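We use cookies to improve your visit. Accept | Manage

# Cellgate bench rules, Brallport

Rules for the 700 two-arm sorting episodes. Most were written the day after they were needed.

1. Bins stay at the far edge. Small items start on the near side of them, grippers open and empty. 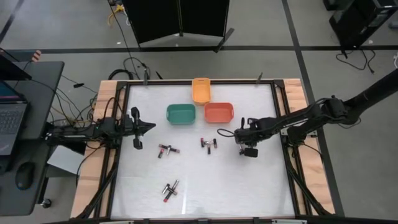

2. Keep cables off the work surface. They will have other ideas — check every 80 episodes.

3. Stay clear while the arms are live.

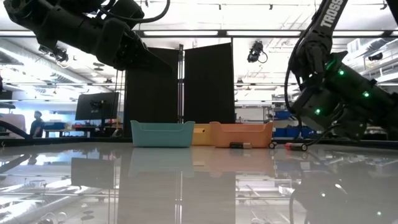

"Live" includes paused, which is merely live and thinking about it.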